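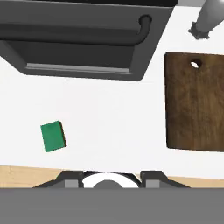

Wrist view in the simulator, green block left of the board

Helpdesk > Tundley site > Kitchen automation > Ticket 2915
Filed under: Arms & grippers, Shift handover
Last updated: 2020-02-25

What's going on

Hiya, me again from the Tundley kitchen! I look after the evening clear-down, and since June I've also been the one who checks jobs in the Grivside simulator before they go onto our real arm. The job I'm stuck on is "counter tidy", where the arm picks up the green block and puts it by the sink. It stops at the pick step with "target not confirmed" and then sits waiting for somebody to press Continue. I ran it 21 times yesterday and it stopped on 13 of them.

I know that sounds small, but the rota was redone around this job. We used to have two people on clear-down and now it's one (me, mostly), with the other person moved to early prep. If I'm stood at a screen pressing Continue then the fridges don't get checked, and prep starts behind the next morning. I do like the arm, by the way! My wrists are much happier without the scrubbing and stacking. I just can't be in two places.

What I've tried

1. Restarted the Skandach scheduler. No change.
2. Reloaded the counter layout and ran the job on its own, without the dishwasher job queued before it. Still stopped.
3. Swapped the pick profile from Standard to Hyun small-item. Better, but it still stopped a few times, and the arm took longer over each go.
4. Checked the side view, in case the arm was parked somewhere daft. The block is out on open counter with the chopping board off to its right, and the gripper is up by the toaster oven. I can't see anything in the way of the block.

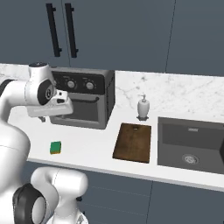

Reply from support, and where we are now

Support asked me to look at the confirm area in the job settings (I didn't know there was one). Ours had been copied over from the old layout and only covered the strip nearest the sink. I've redrawn it to take in the whole counter and saved it as layout 19.

Six runs since then with no stops, on the Standard profile. I'd like to leave the ticket open until I've done a full evening's worth, please.

One more ask while I'm here: can the stop message go to the handset as well as the screen? Whoever's on clear-down could carry on with the fridges and still know they're needed. I've put the same request in our shift book so the early lot can add to it.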